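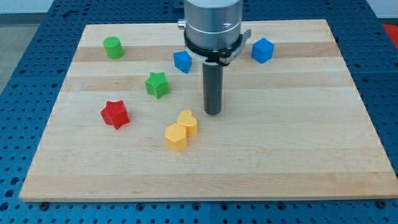

Dundale, 23 May 2025

**Sorting Surface Project: Final Report**
Submitted by Renato Lumanlan

## Purpose

The project set out to prepare a flat, stable surface on which small colored blocks could be laid out and rearranged during classroom sorting exercises. The work was carried out in the Navarro workshop and began in February.

## Materials

A rectangular maple cutting board was selected as the surface. Its light strips alternate between pale cream and a darker honey tone, and the plastic blocks in their four colors remain easy to tell apart against it. The board rests flat on the blue perforated work table, where the regular grid of holes gives a clear reference for placing it square.

Two other surfaces were considered. A painted panel was set aside on account of glare under the ceiling lights. A cork sheet supplied by Prunudon was quieter, but its edges curled in storage.

## Procedure

Each session lasted 49 minutes. Students worked from a printed card showing a target arrangement and placed the blocks to match it. Cards were drawn from the Jitar set, which contains 12 layouts. The position of the board was checked before the first card and again after the last.

## Observations

Students reported that the bands in the wood were useful as informal guide lines when they set blocks in a row. Several asked whether a grid could be marked on the surface. This was declined, as permanent lines would have favored some layouts over others.

The thick front edge made the board easy to lift. Crumbs of eraser collected in the table holes and were brushed out at the end of each session.

## Further Work

A second board of the same size should be obtained so that two groups can work at once. The cards also need a more durable cover, and a quotation has been requested.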